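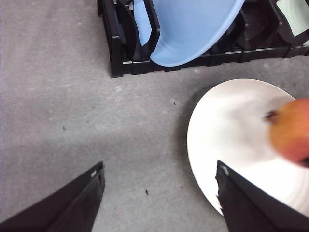 The Brolia pottery opens its doors one weekend each February, and this year we finally made the drive. It's 40 kilometres out of Lutside, the last stretch on gravel, and parking is in the paddock beside the creek. Entry was free. We got there just after nine and the first tour was already full, so we had coffee from the van and went in with the second group.

Hưng Âu took us through. He bought the place from the Jirkora family and still uses their old clay mixer, which is louder than you'd expect. The clay comes in from two pits and is blended on site, then left to sit in bags for a few weeks before anyone touches it. Most plates are pressed over a mould and trimmed by hand. Bowls and mugs are thrown.

The glaze room was the best part for me. There are 492 test tiles on the wall, each with a number and a date on the back, and Hưng let the kids take a few down. The everyday colours are fired to 1,000 degrees in the small electric kiln. The big gas kiln was cooling, so we could only look at it from behind the rope.

Nghĩa La runs the seconds shed. Prices were fair - I paid nine dollars for a side plate with a pinhole in the glaze - but the good serving dishes had gone by eleven. Cash or card.

Lunch was a sausage sizzle near the gate. Bring a hat, as there's not much shade in the yard, and wear shoes you don't mind getting clay on.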